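**Table Setting and Fruit Placement on Matte White Surfaces**
Student project report, second-year unit in Food Presentation and Service Spaces, Corkton campus

## 1. Background

The Entwistle dining room at Corkton was refitted last winter with white rectangular tables in place of the older timber ones. Since the refit, service staff have noted that single-item settings (one plate, one piece of fruit) are laid inconsistently between sittings. The variation is small on any given table but becomes obvious when two tables stand side by side.

This report looks at one setting only: a round pink plate and one apple. The question is where the fruit should sit relative to the plate before service, given that the plate itself is to remain empty until the diner is seated. Hot dishes, cutlery and glassware were out of scope.

The work was carried out over one teaching period ending in September. All layouts were judged against the Druvville service guide, which the campus adopted for its student-run lunches.

## 2. Materials

The plate is a shallow coupe type with a slightly raised rim. It was picked from the campus stock for its colour, which separates clearly from the tabletop without a placemat. A white plate was considered and dropped after the first session, as its edge was hard to locate from a seated position at the far end of the table.

The fruit is a small red-orange apple with yellow mottling. Larger apples were excluded because they stand well above the rim and draw the eye away from the plate. Pears were excluded because they roll in an arc and settle in an unpredictable orientation.

The tabletop is matte. Under the ceiling lights it still returns a soft reflection, and this affects how the plate edge reads at certain angles.

## 3. Layouts compared

### 3.1 Layout A: fruit behind the rim

In Layout A the plate is set near the centre of the table, a little toward the front. The apple goes just behind the upper rim and slightly left of the plate's centre line.

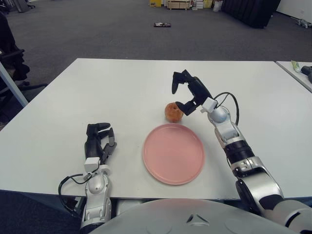 The main advantage of Layout A is compactness. Plate and fruit read as one group, and the clear area on either side is available for a menu card or a water glass. The service guide asks for a free zone to the right of each plate, and Layout A meets that without adjustment.

The disadvantage is reach. A seated diner has to extend an arm over the plate to take the apple, and a sleeve can brush the rim. In the questionnaire given to diners at the student lunches, 59 of 152 respondents selected "too far back" for this layout. No other comment was selected as often.

A secondary problem is drift. The gap between fruit and rim is narrow, and if the table is bumped the apple tends to come to rest against the plate. Once it is touching, the group looks accidental. Staff resetting the tables corrected this more often than any other fault.

### 3.2 Layout B: fruit to the right

Layout B keeps the plate toward the front edge and moves the apple to the right-hand side. The apple is set clear of the rim, with enough space between them that each item reads separately.

Reach is better for right-handed diners. The plate stays undisturbed when the fruit is taken, and the person laying the table can place both items from the front without leaning in. The cost is width: the setting occupies more of the table edge, and the guide's free zone is lost unless the plate is shifted left to compensate.
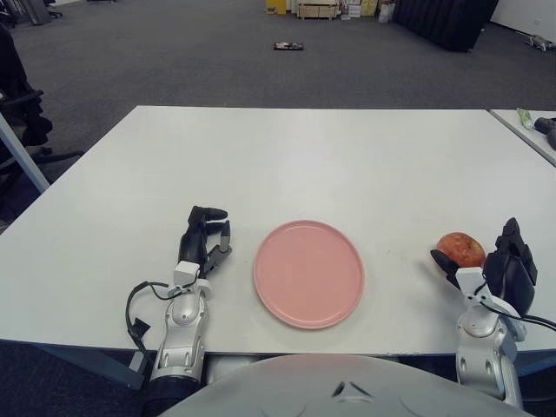
Orientation of the stem hollow was recorded for each trial. The guide specifies "stem up" for apples, pears and quinces, but gives no tolerance. In practice an apple of this size sits on its base with the hollow tilted to one side or the other, and forcing it upright took longer than the result justified. We recommend that a tilt be accepted provided the hollow remains visible from the seat.

The order of placement was also examined. Laying the plate first gives a fixed reference for the fruit. Laying the fruit first was quicker for the first table but produced uneven spacing by the end of a row – the plate was being fitted to the apple instead of to the table edge.

### 3.3 Layout C: plate left of centre

Layout C is a modification of Layout B. The plate is moved slightly left of centre and remains nearer the front edge than the back. The fruit stays on the right. The group as a whole is then closer to balanced across the table, and part of the free zone is recovered.

The Trondar stacking trolley used at the campus delivers plates on the left-hand side, so Layout C also shortens the carry. This was not a criterion at the start of the project but was mentioned repeatedly in staff feedback. 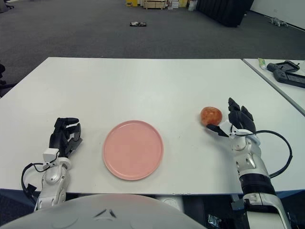

A comment on the draft, left unsigned in the margin by one of the lunch staff, objected that left-handed diners get nothing out of this layout. "You've fixed the balance of the table and left the reach problem where it was for anyone who eats with the other hand," it read. It went on to ask for a mirrored version at alternate seats.

The point is fair. Handedness was not asked in the questionnaire, so the data cannot settle it. Mirroring alternate seats would also bring two pieces of fruit together between neighbours on the longer tables, which creates its own ambiguity over whose is whose.

## 4. Surface condition

Fine specks and faint marks show up readily on a white top, especially near the plate. The pink rim gives the eye a clean line and any crumb beside it stands out. The cleaning log covers 3,601 table resets since the refit, and the entries do not distinguish between a dry wipe and a damp one. We could not relate wipe method to visible marking from the log alone.

For the final 2 sessions the tables were wiped before the plate was laid and checked again after the fruit was in place. The second check is worth keeping. It adds little time and is done from the same standing position.

## 5. Recommendations

1. Adopt Layout C for single-fruit settings on the white tables.
2. Lay the plate first, measured from the front edge, then the fruit.
3. Accept a tilted stem hollow if it is visible from the seat.
4. Keep the fruit clear of the rim. Reset if the two are touching.
5. Record the wipe method in the cleaning log.
6. Add a handedness question before the layout is written into the guide.

Items 1 to 4 can be applied at the next lunch. Item 6 depends on the questionnaire being reissued, and the mirrored setting should be trialled on one of the shorter tables in the same period.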